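Fevetti Chaise Sofa, Light Gray / Mustard
Teuber Upholstery – Living Room – Sectionals and Chaises

Item group: Fevetti
Configuration: seat section with chaise
Seat fabric: light gray, fine weave
Back cushions: mustard yellow
Price: 2,230
Delivery: curbside or room of choice
Made to order. Orders confirmed by noon on Monday enter that week's cutting plan.

General
The Fevetti is a low sofa with a fixed chaise and separate back cushions. Seat and back are ordered from the same fabric card but may be specified in different colors. The version on this page combines the light gray seat with mustard backs. An all-gray version is listed under the same item group.

Depth and support
The chaise cushion is one piece, without a center seam across the sitting surface. Cushion cores are foam with a fiber wrap. New cores are firm and settle over the first 3 months of normal use. After that the change is small. Customers who want a softer seat from the start should request the Trurkley core when ordering – it cannot be fitted later without replacing the cover.

Load rating per seat: 100 kg, evenly distributed. The open end of the chaise is not rated for sitting on the edge.

Fabric
The seat fabric is a flat weave, piece-dyed, with a rub count of roughly 400 times the number of cycles we run in our own short incoming check. The full test sheet is available on request. Light gray shows dark lint sooner than the mustard does. Vacuum with a soft brush along the weave.

Color transfer
Damp or newly dyed clothing should not be left on the light gray seat. Red, navy and black garments are the usual source of marks. Dry, colorfast laundry can be set down on the chaise for folding. If a mark appears, blot with cold water and a white cloth, let dry, and repeat once. Do not use bleach or a steam cleaner. Marks that remain after the second pass should be reported to the service desk with the order number.

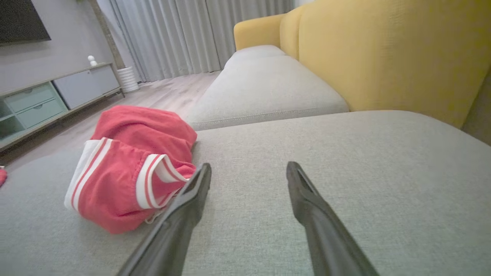

Light gray seat with mustard back cushions. Clothing and room furnishings not included.

Cover removal
Back cushion covers unzip on the underside. The chaise cover is fixed on this version. Replacement back covers are stocked by Pleter, our parts supplier, in both colors.

Included
Seat section, chaise, back cushions, feet, connecting hardware, one hex key.

Not included
Throw pillows, floor protectors, fabric protection treatment.

Service
Fabric and care questions: Roswitha Rothe
Orders and delivery: Wafula Athumani

Fabric samples are sent free of charge, one card per household. Screen colors differ from the cloth – please order the card before choosing a two-color combination.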